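Chapter 5
The Bedroom: Where the Laundry Starts

I used to believe laundry began at the washing machine. Then I ran housekeeping for a small guesthouse called Clastgate, and I found out that almost everything that goes wrong on wash day has already gone wrong in the bedroom! A sock disappears under a bed, a towel gets left across a damp blanket, a red shirt gets scooped up with the whites (I did that one myself, in January, with a full load of pillowcases).

So we're going to spend this whole chapter beside the bed. We'll get to soap in Chapter 6, I promise.

The first habit I want you to pick up is giving dirty clothes a spot on the floor near the foot of the bed. I like the corner best, close enough that you can reach the mattress and the container without walking back and forth.
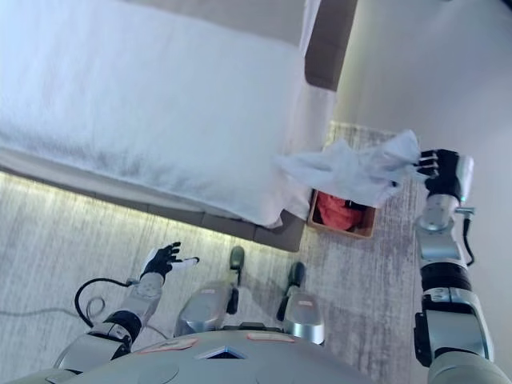
Figure 5.1 A red item in an open container by the corner of the bed.

You don't need to buy anything fancy for this. I've used baskets, crates, a plastic tub with a crack in it, and one winter an old packing box that did the job perfectly well until the bottom gave out on the stairs. What matters to me is that it's open at the top. Put a lid on it and people start piling things on the lid, every single time.

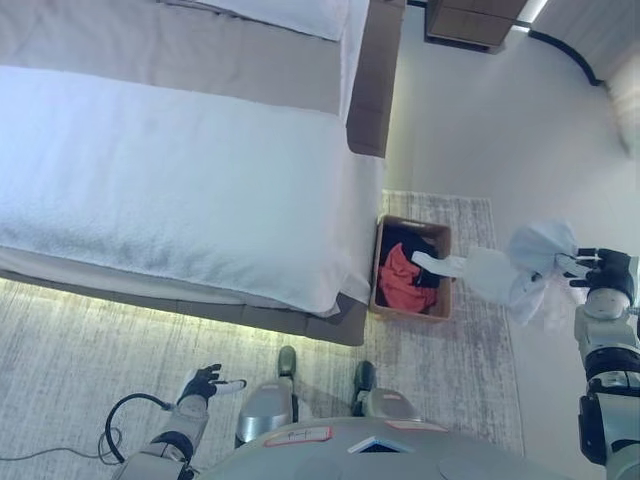
Chapter text by Cadi Gittins
Lead author and housekeeping instructor, Demissie Training Kitchen and Laundry

Now, about colors. My old supervisor, Hatice Kurtuluş, wanted everything sorted right there in the bedroom, and we argued over it for most of a season. I still think one mixed load going down the hall is fine, as long as you sort before anything gets wet. Darks and reds can travel together. Whites I keep to one side, on top of the bedspread if it's clean, until I've looked them over for stains.

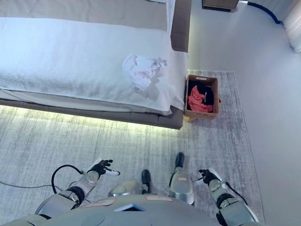
Figure 5.2 White cloth on the bed; black and red clothes in the box.

Looking things over takes a few seconds a piece. Hold it up by one end, let it hang, check the cuffs and the collar, feel for anything in the pockets. I once washed a guest's train ticket, and he was a lot nicer about it than I would have been.
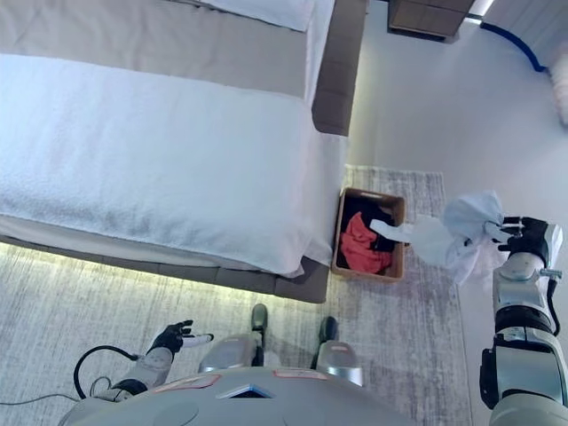
After the clothes I do the bed itself, and I work from the pillow end down. Pull the top cover straight, let the extra fall over the foot, then go around and check the corner nearest the wall, where sheets love to come loose. Leave the rug for last, so you only shake it out once.

Before you go on to Section 5.1, pick one bedroom you know well and write down where the dirty clothes land on an ordinary evening. Keep the list handy, we'll be using it in the first exercise.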